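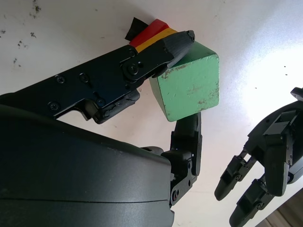 Villano Adds Rental Plan for Its Two-Finger Gripper Kit

01/10/2020

Print this article | E-mail to a friend

Villano has started renting out its tabletop gripper kit by the month, a change aimed at small labs and training shops that have asked for a cheaper way to try it. The Hergate company had only sold the kit outright until now.

The rental plan costs $448 a month for a pair of grippers, the control box, the power supply and a set of practice tasks. A single gripper is not offered under the plan. The minimum term is two months, and renters who decide to buy can put what they have paid in the first term toward the purchase price.

Saranya Kurian, who runs customer programs at Villano, said most of the questions the company gets come from people who want to collect their own practice runs before they spend money on a full arm setup.

"They have a table and they have a task in mind," Kurian said. "What they want to know is whether the fingers can do it, and they want to find out on their own bench."

The grippers use jointed fingers with screwed side plates, and the fingertip pads can be changed with a small driver. Villano ships spare pads with every rental. Customers pay for extra pads past the first set and for any damage to the housing. Normal scuffing of the fingers is covered.

The practice tasks come on printed cards, 32 in all, and go from simple to hard. The early ones use painted wooden cubes and ask the operator to pick one up, move it and set it down again. Later cards call for passing a cube from one gripper to the other, and for building a short row with the colors in a given order. The last cards use soft items such as cloth and cord, which the customer has to supply. 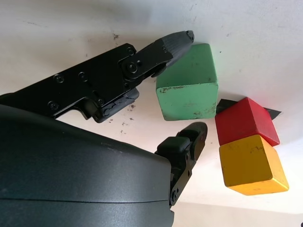
Cube work with the gripper: a green cube at the fingertip, with red and yellow ones to the right.

Thevar, a training center on the east side of Hergate, had the kit for a trial period before the plan was opened to everyone. Kuldeep Shukla, an instructor there, said his students logged 500 runs on the cube cards and then moved on to cord.

Shukla said the grip on the cubes was steady once students learned to come in square to the face. Coming in at a corner was harder, and several students needed most of a session to get used to it. He would like to see the cards say more about where to start the fingers.

"The hardware was fine for us," he said. "The cards are thin in places. Card six tells you to line up the cubes and that is all it tells you."

He also said the setup guide assumes a larger bench than the center has. The two grippers need room to swing toward each other – his group ended up moving the control box to a shelf underneath. Setup took one afternoon, including the time spent looking for a longer cable.

Kurian said a new version of the cards is being written and will go to current renters at no charge. The setup guide will get a page on small benches. She did not give a date for either one.

The software that comes with the rental is the same as the one sold with the kit. It records finger position and the view from the small camera on each gripper, and it saves each run as a separate file. Runs stay on the customer's own computer. A storage service called Momitz can be added for $26 a month, and it lets more than one site share the same set of runs. Thevar did not use Momitz during its trial.

Villano will take rental orders now, with the first kits going out in April. Orders are filled in the order they come in. Shipping is paid by the renter in both directions, and kits have to go back in the original case. The company said it has no plans to stop selling the kit outright, and people who already own one can rent a second pair at the same monthly rate.

Support by phone is included for the first month. After that, renters can use e-mail support or pay for phone support by the call.

Filed under: Automation > Grippers & Hand Tools > Rentals

Print this article | E-mail to a friend

Recent items
Thevar opens evening bench course to outside students
Changing fingertip pads: what the makers recommend
Hergate shops look at shared equipment leases
Momitz changes its file size limits
Letters: more on cable lengths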